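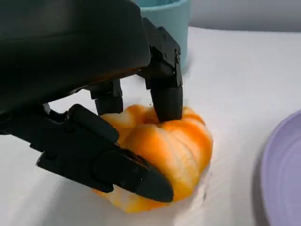
Reet Rebane wrote to us in July that our old page told her the opening hours and the price, but it did not tell her what kind of people build a robot in a rented room, or if she would be allowed to touch it. We have read her letter at the table on a Thursday evening and agreed that the page must be written again. I was asked to do it. English is my third language, so please be patient with the sentences.

# About Pamach

Pamach is a shared workshop in Stesstead. We have 11 members, four benches and a floor of 176 square meters, of which a good part is taken by the stairs and by a heating pipe that we are not allowed to move. We are not a company and we do not sell robots. Each member pays the same monthly fee, has a key, and may work on own projects at any hour when the neighbors do not sleep. The loud machines stop at nine in the evening.

Before we had the room, most of us were building at home. I had a small arm on my kitchen table for one winter, and my family was eating in the living room. Another member kept his motors in the bathroom cabinet. At home you can do more than people think, but you cannot leave a thing half open with forty loose screws next to it and go to sleep, and with a hand this is the normal condition of the work.

## Tanabe

The project which we share is called Tanabe. It is a robotic hand with an arm behind it, and it should be able to pick up ordinary things from a table and put them in another place. Everybody may work on it, also those who joined last week.

The hand is black, with a large palm housing and jointed fingers. The tips are the part that we discuss the most. In the photograph one finger has a rounded tip and comes down on the pumpkin from above, while the thumb reaches across the front with a flat wedge at its end. We like this kind of grip for things which are round and low. A small pumpkin is also a more difficult object than a ball, for the ribs give the tip a place to slide into, and the tip may slide there at the wrong moment. One member wants all tips to be the same, so that we need only one spare. I am on the other side of this question. It was voted on 2 times and both votes ended equal, with one person absent.

We use kitchen things and vegetables for the exercises as they cost little and everyone has an opinion on how hard they may be squeezed. Tomatoes are permitted only with a tray under them. Eggs are permitted when the person who brings them also does the cleaning.

The software is written by whoever has a reason to write it. It is therefore not beautiful. There is a folder with the working version and a folder with the brave version, and if you are new you should begin from the working one. The names of the joints in the code are partly Estonian, from an early member who has moved away, and we have kept them. A list with translations hangs beside the computer.

## How we work

The bench near the window is for electronics, and nobody saws there. The second bench is for mechanical assembly. The third has Tanabe on it and must be kept clear of cups. The last one is for private projects, and you can reserve it for up to a week by writing your name on the board.

We keep a paper notebook for the hand. When you change something, you write what it was before, what it is now, and your name. Please write also the small changes. In the spring we lost two weekends looking for an error in the control program, and then we found that the thumb had got longer screws, which touched the inside of the joint. The person had good intentions and told three people about it, but not the notebook.

Power to the arm goes through a red switch at the front of the bench. It is off whenever someone has fingers between the parts, and the person who has the fingers there is the one who keeps the switch key in the pocket. This rule has no exceptions, also for quick adjustments.

## Who can join

You do not need to be an engineer. Among us there are a baker, two school teachers, a retired tram driver and some people who do write programs for their living and prefer not to speak of it in the evening. What we ask is that you can come with some regularity, that you clean the bench after you, and that you are able to say "I do not know how this works" before you open it.

To Reet and to others who asked: yes, you may touch it. On open evenings visitors can move the fingers by hand with the power off, and a member can then let you drive the hand from the controller. Children are welcome together with an adult. Long hair must be tied, and loose sleeves go up.

Members below 16 need a parent in the room. We have discussed if this is too strict and decided to leave it so for now.

## Our friends in Nandville

The workshop in Nandville is larger than ours and has a proper milling machine, which we may use on the first Saturday of the month. In return we repair their label printer, more often than we expected when the agreement was made. If you live on that side of the river it can be more practical for you to join them and to visit us. They know Tanabe well, and one of the finger links was made there after our own drawing was found to be in the wrong scale.

## Money and parts

The fee pays the rent, the electricity and the common tools. Motors and bearings for Tanabe come from a separate box by the door, to which members and visitors give what they like. We accept also used parts. Most wanted at the moment are small bearings in any condition, flexible cable for the wrist, and a desk lamp with a heavy foot. We do not accept printers any more, with or without the power cord.

## To find us

We are in the back yard of the old rope store in Stesstead, up the outside stairs, behind the green door. The bell is weak, so please knock too. Open evening is each Thursday from six until nine. If the lamp over the stairs is dark, we are not there.

Letters can be put in the metal box at the bottom of the stairs. It is emptied on Thursdays, and an answer can take a week.

Page written again on August 10, 2025. Corrections of the language are welcome in the same box.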